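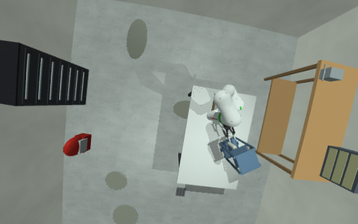 Who can take part in the Nelteo trial?
Anyone over 18 who is happy to spend an afternoon trying out a piece of software and telling me plainly what they think of it. You don't need to have worked with robots before, and half the places are set aside for people who haven't.

I'm Esi Ametepe and I look after user testing for Nelteo, a kit made by a small firm called Ackah. It's a practice package for robot arms — you get the simulator, a set of ready-made rooms, a hand controller and a fat printed guide (which I wrote, so please be rude about it if it deserves it!). The idea is that a small workshop or a college can rehearse picking and placing jobs on screen before spending money on a real arm. I love it, but I've been looking at it for far too long and I need fresh eyes.

So I'm after 70 people to come and have a go at our place in Stevska. You'll get a desk, a screen and a controller, and you'll drive a simulated arm with a two-fingered gripper through a few short jobs. Getting the gripper over a basket is the bit most people pick up quickly. The close-up work takes longer, and that's where I most want to hear from you.

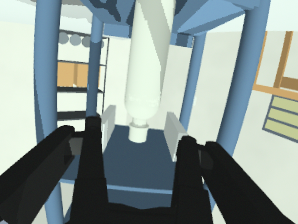
We'll ask you to switch between the room view and the near view as you go, and to talk out loud while you do it. Moan as much as you like. Theophilus Appiah, who built most of the controls, will be sitting at the back taking notes and he has promised not to help unless something crashes. Last time a tester told him the grip button was in a daft place, and he moved it that same evening.

Each session lasts two hours with a tea break in the middle. You'll be paid 80 euros on the day, and we'll cover your bus or train fare if you keep the ticket. Everyone who finishes also gets the home version of Nelteo, which will sell for 159 euros when it comes out. It runs on an ordinary laptop, though older ones may struggle a bit with the shadows turned on.

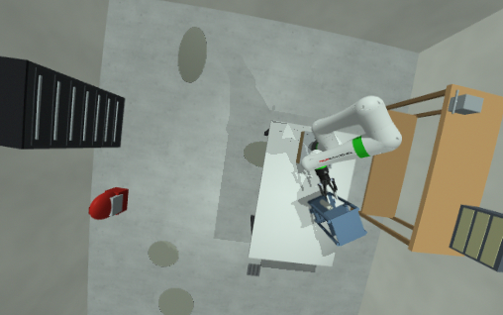 Do I need to bring anything?
Just your reading glasses if you wear them, and something with your name on it so we can sign you in. The computers and controllers are all here.

A few odds and ends. We're on the first floor of the Urkudis building, and there's a lift. The controller works left- or right-handed — tell me which you'd like when you apply. We record the screen and your voice but not your face, and you can ask us to delete the lot afterwards.

To apply, fill in the short form at the Urkudis front desk or ask them to post you one. There are 5 questions on it and none of them are hard. I need it back by September 3, 2020, and I'll ring everybody either way, so do put down a number you answer!

Esi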